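Card revised 11 October 2022 by Idun Haugland. Replaces the draft that was in the shared folder.

# Hiletov – bedroom tidying, hand-held demonstrations

Hiletov is a set of demonstrations recorded with hand-held grippers in lived-in bedrooms. The tasks are folding, stacking and hanging clothes. No robot was used during recording. The set holds 2000 episodes from 4 homes, collected by 5 people.

## Recording

Each demonstrator works from a task line such as `fold trousers, place on stack` and decides the order of the moves. Rooms are left as the household keeps them. We ask only that pets and other people stay out until the episode is closed.

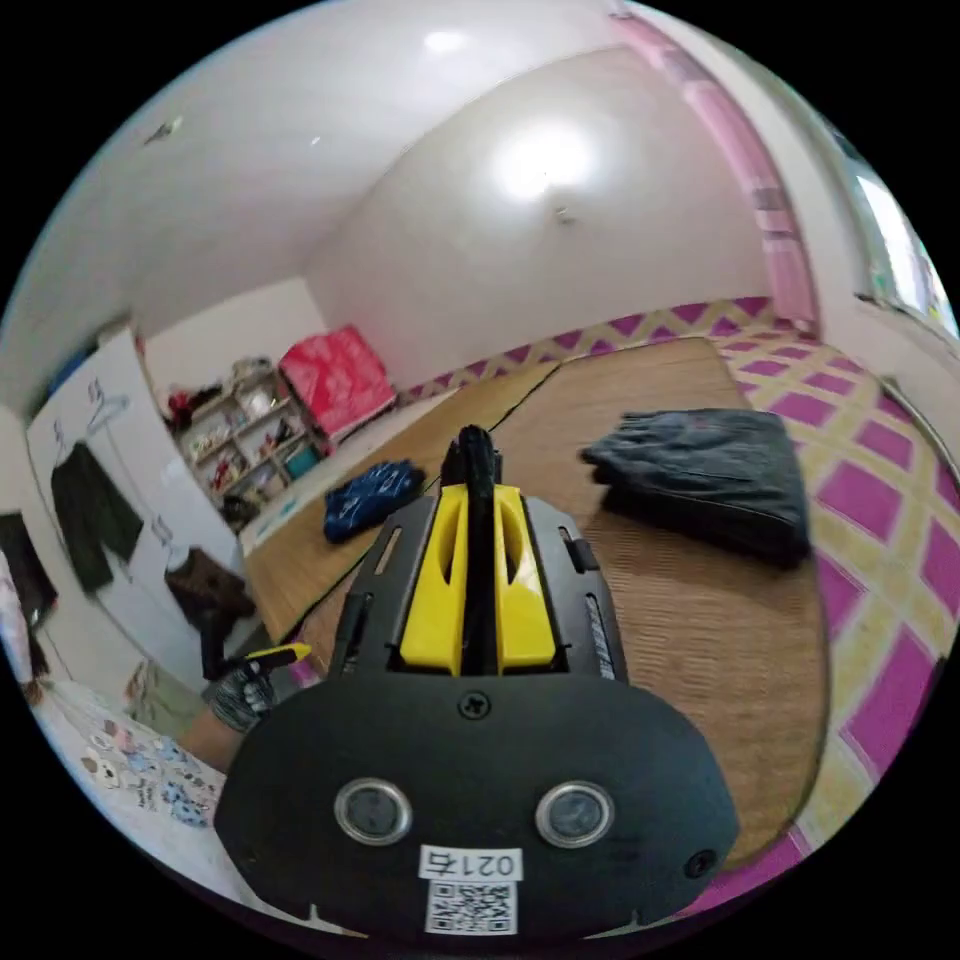 Clothing labels follow the garment and its state at the start of the episode. `folded`, `loose` and `hung` are the only states allowed. Folded jeans on a floor mat, like the dark denim pair here, get `trousers/folded`, while the crumpled blue cloth on the same mat goes in as `cloth/loose` – annotators were told not to guess the garment type from a bundle. Jackets and other pieces on wire hangers get `hung` even if the task never touches them.

## Layout

```
hiletov/
 episodes/
 <home>/<episode>/
 video.mp4
 gripper.csv
 task.txt
 labels/
 garments.csv
 splits/
 train.txt
 test.txt
```

`gripper.csv` has one row per video frame: timestamp, pose, finger opening. Poses are relative to the first frame of the episode.

## Known problems

- Tracking drifts when the gripper is held close to a plain white wall. Affected rows have `pose_ok = 0`.
- Dark clothes on dark bedding are under-labeled.
- Home 4 appears only in the test split.

## Contact

Labels: Alvar Viklund. Loader and splits: Fung-ping Tam. Please give the episode path when reporting a bad file.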